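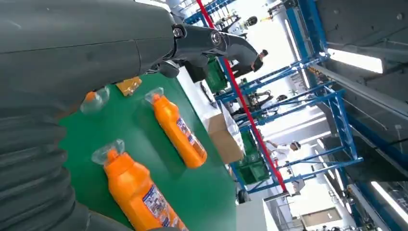
Ifeoma says it's slower than a school leaver on a first shift and she'd still have two of them tomorrow. This before I'd even got my coat off. Told her we were guests and to keep her voice down.

So, Nosora open day. Tuesday, up at 6, wrong platform, right train in the end. Sandwich on the way, regretted it. Signed in, shoe covers, a badge with my name spelt wrong and a sheet of rules I folded up and sat on later. Nuanchan Kongkaew did the talk. Quick, clear, didn't pretend. Said straight off that the bottles are hard because they roll and they shine, and if anybody wanted to see a neat box moved from A to B there were plenty of films of that.

Orange bottles then. On their sides on the green table, loose ones first, then the packs in film. I thought the film would be easier, one big lump instead of lots of little ones. Wrong. Film slides about and the fingers don't know if they've got the bottle or just the plastic over it. Nuanchan says they've lost weeks on exactly that. My question was what happens when the wrap is baggy at one end, like ours always is in the afternoon when the tunnel's been running all day, and she
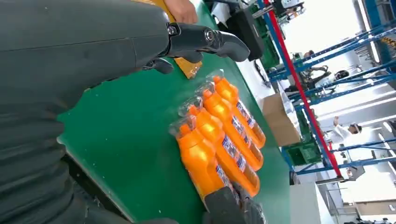 wrote it down, which I liked. No proper answer though. "Depends how baggy." Fair enough. I said I'd send her a few of our worst ones in a carton and she said please do, and gave me a card. Must find card.

Lunch late. Rice and something, very good. Ifeoma cornered the man from Ekwueme about service contracts and I didnt get a word in. He says call-outs are inside 6 hours. Inside six hours of what, she said. Didn't get an answer to that either.

Second half was the one with the two hands, which I'd have come for on its own. Fingers and all. Stood far too close and got asked to move back. Odd watching something take that long over a bottle, you want to reach in and do it yourself. A boy from the college lot kept saying go on, go on, under his breath. Me too by the end. 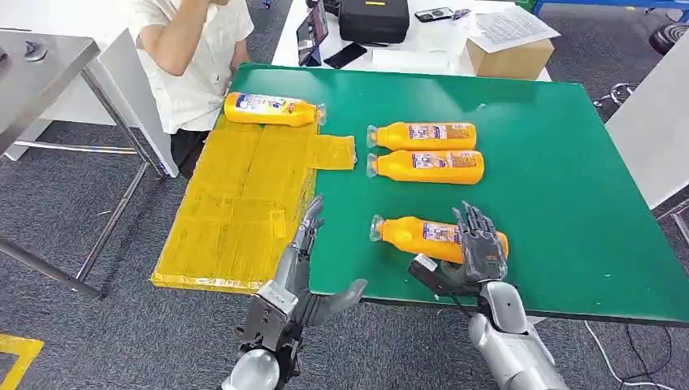 Right hand on a bottle, left one up in the air.

Things to ask when I ring: how long between glove changes (do they call them gloves?), who cleans the thing, does it mind a wet bottle. Price. Nobody said a price all day. Also whether it can be taught our label side up, becuase if not we'd be turning every one by hand and then what's the point.

Got the 1819 back, just. Ifeoma asleep before we'd left the station. More tomorrow, eyes going.

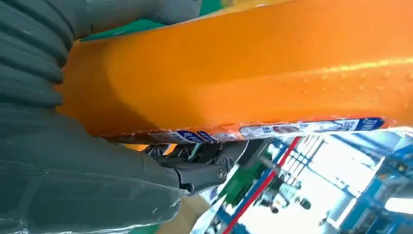

Nokinbridge, March

Morning after. Found the card, it was in the sandwich bag. Read the above over toast and it sounds grumpier than I felt. I'd go again. The soft ribbed finger was the best of it for me – you look at that and think, well, maybe it won't crush the lot.

Ifeoma has already emailed the boss. Subject line "YES BUT". Three pages. I've got to write my half by dinner time and haven't started. Carton for Nuanchan: bad wraps from the afternoon run, a few split ones, tape it properly this time.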